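About Illumano

Illumano is a small research company. We study how robots can learn everyday handling tasks from people. We were set up to answer one question: how much can a robot arm learn about picking things up if no robot is in the room when the examples are recorded?

Our method is called Mundska. A person carries a two-fingered gripper by hand and does an ordinary job with it, such as lifting a bottle off a desk. A wide-angle camera on the tool records what the fingers are doing. We work out the path of the tool from the video and use the path and the video together to train a control policy. The same fingers can then be fitted to a robot arm.
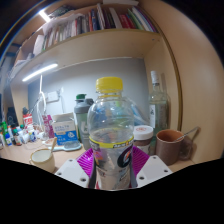

Hand-held gripper with a drink bottle between its soft fingers.

We record in lived-in places. A desk with a shelf over it, mugs, jars and cables at the back gives a policy much more to cope with than a clean bench does. Early on we trained only on bench recordings, and those policies did poorly as soon as there was a second bottle nearby. We now keep bench work for calibration.

The fingers are soft and ribbed, and they bend around what they hold. Clear plastic is one of our standing test materials — the background shows through it, so the outline is hard to find, and a light bottle tips easily if one finger touches first.

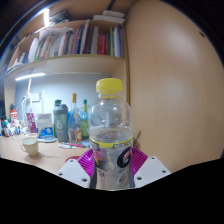 Illumano Research Notes, Issue 4, page 5

Our main result so far comes from the Koller study, which closed in July. The training set held 3,193 demonstrations recorded in 102 rooms. We kept the total fixed and changed only how many rooms the demonstrations came from. Policies trained on many rooms did better in a new room than policies trained on the same number of demonstrations from a few rooms. Adding more repeats in a room we had already recorded helped very little.

There are limits. The study covered grasping and placing on flat surfaces. It did not cover pouring, opening caps or passing an object to a person. Very dim rooms were left out, as we could not recover the tool path well enough there.
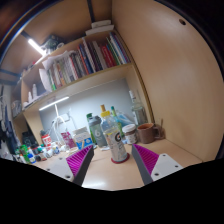
Drink bottle on a round coaster, between the two fingers.

Work now under way is called Custel. It looks at the approach, meaning the short stretch before the fingers close. Most of the failed grasps in the Koller study began there, with the tool coming in too low or off to one side. We are testing whether labeling that stretch separately improves the policy.

We publish our methods and our failed runs along with the results. Research Notes are free to read, and back issues can be requested through the contact page.

Page last updated 2022-08-15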